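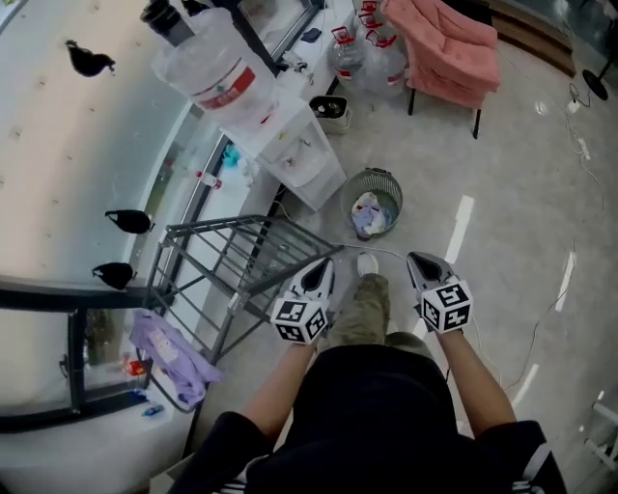

Hand-held grippers, one in each hand, over a tiled floor.

Hulonen Gravel Ride: route and start changes

The Hulonen ride on 01/03/2019 uses a revised course. Total distance is 30 miles with 2,000 feet of climbing. The Lostik bridge is closed to all traffic, so riders turn left at the mill and rejoin the old route below Štefanec Hill. The high point is unchanged at 529 feet - the climbing comes from repeated short grades on the back section.

Tires of 35 mm or wider are advised. The descent from Štefanec has washboard on the inside line and deep gravel at the second bend. Front and rear lights are required at the start.

Water is available at 2 points: the Vidside parking lot and the church hall in Lostik. No food will be served on course. Cue sheets have been corrected; discard any copy that shows the bridge crossing.

Ride leader Montserrat Cuevas has the updated GPS file and will send it on request. Sign-in closes ten minutes before the start.

This site uses cookies to improve your experience. Accept | Read more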